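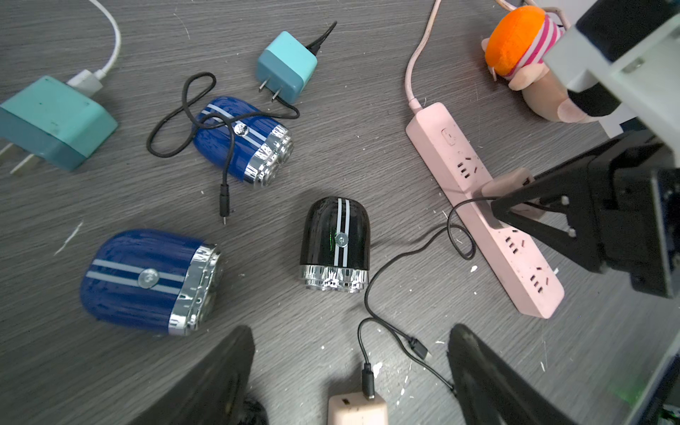 充電器の「持ち主」探しに窓口 シェーバーなど小型家電、フォルホルムで引き取りと照合

2023年5月28日

使わなくなった電気シェーバーや、どの機器の付属品かわからなくなった充電器を引き取り、本体と組み合わせ直して再び使えるようにする窓口が、リユース店「フォルホルム」に開設された。1月から試験的に受け付けてきたもので、今月から常設となった。本体だけ、充電器だけでも持ち込める。

同店によると、試験期間中に持ち込まれた小型家電と付属品は合わせて192点。このうち94点は本体と充電器のどちらかが欠けた状態だった。店の在庫や別の人の持ち込み品と照合した結果、62点は対になる相手が見つかり、動作確認に回された。残りは棚で保管し、新しい持ち込みがあるたびに照合を続けている。

持ち込みが最も多いのは電気シェーバーだという。丸みのある本体に回転式の刃を備えた型が目立ち、色は黒と青が多い。電動歯ブラシ、バリカン、携帯用の照明がこれに続く。

窓口を担当するベネディクタ・クウォフィーさんは「本体は洗面所、充電器は居間の引き出し、コードは旅行かばんの中というように、家の中でばらばらになっている。片づけの途中で本体だけ見つけて、もう使えないと思って持ってくる人が多い」と話す。引っ越しの荷ほどきで出てきたコードを、袋に入れたまま持ってくる人もいる。

受け付けた品は、まず作業台の上に広げて仕分ける。からまったコードをほどき、本体、充電器、コード、その他に分ける。袋や箱の中に関係のない物が紛れていることも珍しくなく、その場で本人に返す。仕分けのあと、本体の銘板と充電器の表示を読み、電圧、電流、極性、差し込み口の形を台帳に書き込む。

照合で最も手間がかかるのは、先端の細い丸形プラグだ。外見がよく似ていても、内径や極性が異なるものがある。店では差し込めるかどうかだけで判断せず、表示の数値がそろわない組み合わせは候補から外している。表示がかすれて読めない充電器は測定器で出力を確かめ、それでも判断がつかなければ再使用には回さない。

照合が済んだ組は、電源タップにつないで充電の様子を見る。担当者が席を離れるときはすべて抜くことになっている。タップは色の違うものを使い分けており、台帳にもタップの色を書く欄がある。どの品をどこで試したかを後からたどれるようにしたもので、カプランさん（後述）の発案という。
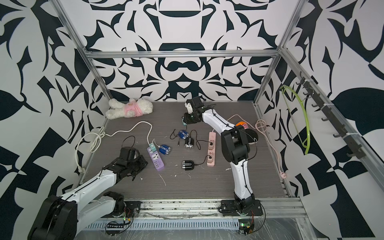
紫とピンクの電源タップに差し込まれたプラグ。台の上には黒いコードも延びる

技術面を受け持つズベイデ・カプランさんは、以前カラカヤ地区の修理店で小型家電を扱っていた。「シェーバーは電池が弱っているだけの品と、電源ボタンが効かなくなった品とで、その後の扱いがまったく違う。最初に充電してみないと区別がつかないので、充電器がそろわないうちは何も始まらない」と説明する。

カプランさんが最初に見るのは、コードの根元と、充電器の金属の差し刃だという。根元の被覆が割れているもの、差し刃が曲がったりぐらついたりするものは、動くかどうかを試す前に外す。「家で見るときも同じ順番でいい。コードをまっすぐに伸ばして、指でたどってみれば、たいていの傷みはわかる」

シェーバーの刃については、店では再使用の対象にしていない。引き取った本体は刃の部分を外して洗浄と消毒を行い、替え刃が今も手に入る機種に限って、刃なしの状態で棚に並べる。購入者は替え刃を自分で用意する。替え刃の製造が終わっている機種は、充電器だけを残し、本体は資源回収に出す。

値段は本体と充電器の組が一律で、充電器のみの場合はその半額。持ち込んだ人が自分の品に合う充電器を見つけたときは、照合の手数料だけを受け取る。金額は店頭の表に掲示している。

先週、充電器を探しに来ていたハヴァチ通りの男性（58）は、父親から譲られた青いシェーバーを手にしていた。「壊れてはいないはずだが、充電器をどこかで捨ててしまったらしい」。棚に合うものはなく、本体の型番と連絡先を台帳に残して帰った。合う品が入れば店から電話が入る。

店の奥の棚には、相手待ちの充電器が電圧ごとに分けた浅い箱に入っている。コードは一本ずつ輪にして紙の帯で留め、帯に受付番号を書く。以前は輪ゴムを使っていたが、古くなると被覆に張りつくため紙に替えた。輪はきつく巻かず、根元に少し余裕を持たせている。

クウォフィーさんは、家庭で片づけをする人に向けて、本体と充電器を同じ袋に入れ、袋に機器の名前を書いておくことを勧めている。「買ったときの箱まで残さなくてもいい。充電器に小さな紙を貼って『シェーバー』と書くだけで、何年かあとに迷わずに済む」。店では名前を書き込める紙の札を無料で配っており、持ち込みをしない人も受け取れる。

常設化にあわせて、仕分けの方法を教える講習も始まる。参加者は自宅にある用途のわからない充電器やコードを2点まで持参し、表示の読み方を習いながら、自分で台帳に記入する。講師はカプランさんが務める。初回の申し込みはすでに定員に達しており、次回の日程は店頭で知らせる。

課題は保管場所だ。相手の見つからない充電器は増える一方で、棚はほぼ埋まっている。店では、一年たっても照合できなかった品を資源回収に回す方針だが、古い機種の充電器ほど後から探しに来る人がいるため、例外を認めるかどうかを話し合っている。カプランさんは、現物を手放しても表示の内容だけは台帳に残したいとしている。

■持ち込みの際の注意
・電源を切り、コードを本体から外しておく。
・シェーバーは中のひげくずを取り除く。
・電池がふくらんだもの、水に浸かったもの、焦げた跡のあるものは受け付けていない。自治体の案内に従って処分する。
・電源タップと延長コードは引き取りの対象外。
・説明書が残っていれば一緒に持参する。型番の確認に使い、希望があれば返却する。
・一度に多くの品を持ち込む場合は、前日までに電話で連絡する。

受け付けは店の営業時間内で、閉店の一時間前まで。動作確認には数日かかり、結果は電話か店頭で伝える。問い合わせはフォルホルムの小型家電窓口へ。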